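An afternoon at the Kanstead open day
Posted February 20, 2026

I had been meaning to get to one of the Kanstead open days for years, and every year something got in the way - a train strike, a deadline, one memorable cold. This time I finally made it, with a flask of tea in my bag and a notebook I had promised myself I would fill. I very nearly did.

The building is easy to miss. You go past the tile warehouse, over a little footbridge, and there is a green door with a handwritten sign taped to it. Inside it was warm and busy and smelt of toast, and a very kind person at the desk gave me a badge and told me to start upstairs, where the software people were. I'm so glad I took that advice, as by three o'clock you could hardly get near the place.

The upstairs room belongs to the group that writes Gudivon, their planning and control software for picking things out of boxes. I had expected slides. There were a few, but mostly they let us stand at the screens and watch the thing think, if you'll forgive the word. Su-bin Hwang took our little party round and was endlessly patient with us, even with the gentleman who wanted to know whether it could be taught to play dominoes (yes, in principle, she said, and then spent five minutes explaining how she'd begin!).

What I took away, and I hope I have it right, is that there are several layers running at different speeds. At the bottom is the controller, a small and rather stubborn piece of code that keeps the arm where it has been told to be. Above that sits the planner, which works out a path. And above that is the perception part, called Caren, which has to decide what the wrist camera is looking at before anything else can sensibly happen. Caren was the bit I could have watched all day. It takes each view and gives back 256 candidate grasps, every one with a score, and the planner then throws most of them away for reasons of its own: the wrist would hit a wall, or the elbow would have to go somewhere an elbow can't.

Shoes in cardboard boxes were on the screens when our turn came. I'd have thought a shoe was an easy thing to find. It's big, it doesn't roll, and everyone knows what one looks like. Su-bin laughed and told us shoes were responsible for more late evenings than anything else in their test set, dark ones especially, and she brought up a view from the wrist so that we could see for ourselves. 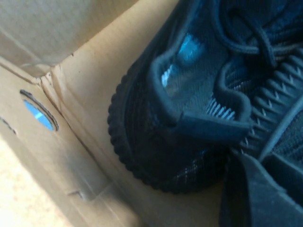

Doesn't the depth simply go missing on dark fabric, asked Matlala, and if it does, what is the planner planning around? It's all very well scoring grasps, but a hole in the data looks the same as free space unless someone has told the software otherwise.

Su-bin was delighted with that, I think, and sat down on the edge of a desk to answer it properly. In Gudivon, she said, a patch with no reading is marked as unknown, and the planner treats unknown as solid until a second view says differently. That makes it slow and a bit timid. An earlier version was bolder, and she described its habits with real affection, though she was firm that it was not coming back.

I looked at the shoe for quite a while during all this. The upper is nearly black and mostly in shadow, the cardboard on the left is so bright it washes out to cream in one corner, and the knobbly edge of the sole sits almost against the wall of the box. Once you've been told that a finger has to go down somewhere, you start hunting for the gap yourself! My own choice would have been the collar, and I was rather pleased to hear that soft edges are a respectable place to pinch, provided the controller is set to close gently.

After that we were shown the tooling, and I expected to drift off, but it was lovely. Every attempt is logged, and you can drag a slider back and forth and see what Caren believed at each moment alongside what the planner did about it. They have 3000 attempts stored from the shoe work alone. Whenever somebody changes a line of the planner, 100 of those are replayed overnight in simulation, and the results are waiting as a coloured table in the morning. Attempt 1114 has its own sticker on the wall. I asked why and was told it was a long story, and then the tea arrived, so I never heard it.

If you are thinking of going, the next open day is in April. Go up the stairs first, wear something light (the computers make that room very warm), and do ask to have a turn with the slider. The cheese scones were gone by half past two, but the fruit ones held out until I left.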